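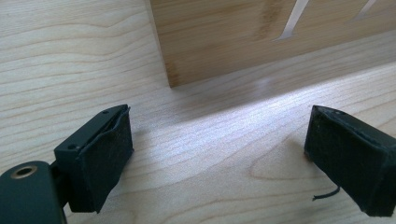 I have wanted a solar setup at the cabin for as long as we've had the cabin, and as of this week I have one, and it runs the fridge! I keep walking out to look at the panels like they're new puppies. All the planning happened on paper first, one long evening after another, at a table of pale wood with the grain running along it in curves, a strip of light across it so bright that part of the grain goes nearly white. I like that kind of light a lot more now than I used to, seeing as I've started thinking of it in watts.

Some background, for those of you who only come here for the canning posts. The cabin is outside Ristport, at the end of a road the power company has never shown any interest in. For years we had lamps, a propane stove, and a generator that sounded like a tractor falling down stairs. We ran the generator for an hour at supper, charged everything we owned, and then sat in the lovely quiet after it shut off. It worked. It also drank gas, and it scared off every bird for half a mile.

In May I finally sat down and made a load list, and if you take one thing from this post, please make a load list. Write down everything you want to plug in, how many watts it draws, and how many hours a day you'd use it. Mine started out very modest (lights, phones, the radio) and then the fridge got on there, and then the water pump, and by the end of the evening I was pricing out a waffle iron. The waffle iron is off the list. For now.

What I ended up with is 3 panels at 200 watts each, a charge controller, a 200 amp-hour lithium battery and a small inverter for the things that need a regular outlet. The panels are Pivurero and the controller is a Cekov. I bought them both from Kinyua, a little shop in town that mostly sells pumps and fencing but has one wonderful aisle of solar gear in the back. Jeptoo Masanja runs that aisle and she went over my load list with a pencil. She crossed out a whole page of my math (I had mixed up watts and watt-hours, so my fridge was apparently going to use less power than a night light) and redid it on the back of a feed receipt. I still have the receipt. It's taped inside the battery box.

She also talked me out of putting the panels on the roof, and I'm so glad. Our roof faces mostly east and there's a big spruce that shades it from lunch on. A ground rack in the clearing gets sun nearly all day, I can tilt it steeper for winter, and I can brush the snow off without a ladder. The cost is a longer cable run, and that was the part I knew nothing about. Long runs at low voltage lose power in the wire, so you either buy thick cable or wire the panels in series to get the voltage up. We went with series. The controller is fine with the higher voltage, even on a cold morning when panels put out more than their label says, but you do have to check that number before you hook anything up. Jeptoo made me read it out loud to her from the manual.

The rack took a full weekend. My neighbor Lise Sawatzky came over with her post-hole digger and we got down two good holes and two terrible ones, all rock. There may have been language. We had everything level by suppertime on the second day, and then I found out I'd put the middle panel in upside down, with its cable on the wrong side, so off it came again.

Wiring was slower and I enjoyed it a lot more than I thought I would! I labeled every cable at both ends. I put a fuse right at the battery and a disconnect between the panels and the controller, and I covered the panels with an old quilt while I made the connections. Battery to the controller first, then the panels - the manual was very firm about the order. Then I pulled the quilt off, and the little display woke up and started counting. I yelled so loud the dog went under the porch.

So far the battery is back to full by early afternoon when it's clear. On a gray day it gets partway there and the fridge doesn't seem to care. I've been writing the morning and evening readings in a notebook, and I'll put them up here once I have a decent stretch of them, gray days included. December is the one I'm curious about. The generator is staying in the shed until I've seen what December looks like.

Still on the list: a proper vent for the battery box, gravel under the rack where it's gone to mud, and a better light over the kitchen sink. If any of you have run a well pump off a small inverter, please leave me a comment and tell me how you handled the startup surge. Mine dims the lights for a second every time it kicks on, and I'd love to fix that before the 6 of us are all up here for the holidays.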